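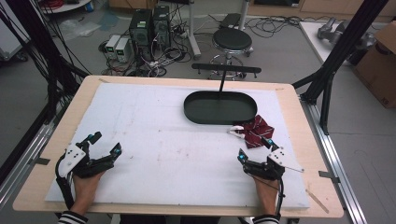
Nestalach 700 Indoor and Loft Aerial

Freeview aerials

If you've got a telly in the back bedroom that has never once held a steady picture, the Nestalach 700 is the aerial we'd love you to try first. It's small, it's light, it works on a shelf or up in the loft, and it brings in the full set of free channels in places where the old wire loop gave up years ago. We've had one running in the shop since January and we're still a bit giddy about it!

What it does

The 700 picks up Freeview television, in standard and high definition, and feeds it to your set through an ordinary aerial lead. There's no box to rent and no account to open. You plug it in, run the channel search on your TV, and start watching. If your telly was made for the UK market and has Freeview built in, you have all the other equipment you need (apart from a TV licence, of course).

It comes with a small booster that sits in line with the cable. In a strong signal area you can leave the booster in its bag, and we'd suggest trying without it first, as too much signal can upset a tuner just as badly as too little. Out in the villages, or behind a hill, plug it in and search again.

Where to put it

High up and near a window is the usual advice, and it's good advice, but do move it about before you settle. Here in Jetthorpe most houses do best with it pointing over the railway. Down in Pinthorpe, where the valley gets in the way, the loft wins nearly every time – and one customer there has hers hanging from a rafter on garden string, with a perfect picture on all three sets.

A few things that get in its way:

Foil-backed insulation
Big metal radiators, fridges and filing cabinets
Water tanks, if you're going in the loft
Cheap LED bulbs right next to the aerial
A wet tree in full leaf

The flat panel can lie down or stand up. Look at your neighbours' rooftop aerials to see which you need: if the little bars on theirs run side to side, lay yours flat, and if they run up and down, stand it on end.

What's in the box

Nestalach 700 panel aerial
Fold-out shelf stand
Loft bracket with two screws
In-line booster and mains adaptor
Aerial cable, 3 metres
Printed instructions

The cable is fine for a shelf. For a loft you'll want a longer run, and we cut good screened cable to length on the counter, with plugs fitted while you wait.

Will it work at my house?

Probably, but do ask. Bring us your postcode and we'll look up which transmitter you're on, how far off it is and what stands between you and it. Przemysław Sikora has been fitting aerials round here for 18 years and knows most of the awkward streets by heart. If he thinks you'd be better off with something on the chimney he'll say so, and he'll also tell you if your existing rooftop aerial just needs a new bit of cable, as so many do.

More than one television

One aerial will happily feed two sets, and three with the booster in. Use a proper splitter instead of a cheap Y-shaped adaptor – the Brito two-way and four-way splitters are both on our shelves, and they're lovely solid little things with decent screw connectors. Any spare outlet on a splitter should have a cap on it.

Recording

The aerial will feed a recorder just as well as a TV. Run the lead from the aerial into the recorder, then a short lead from the recorder on to the set. The Brito 4000 is our favourite of the ones we stock. It records two channels while you watch another, the remote has buttons you can read without your glasses, and the programme guide doesn't take an age to scroll.

If the picture breaks up

Check the plugs first. A single stray strand of braid touching the centre pin will wreck a good signal. Then try the aerial a foot to the left or right, and do a full retune each time, not just an "add new channels" search. If you're losing only one group of channels and the rest are clear, that's often the booster turned up too high.

Still stuck? Bring the whole lot in, cable and all, and we'll put it on the meter for you.

Page last updated July 9, 2023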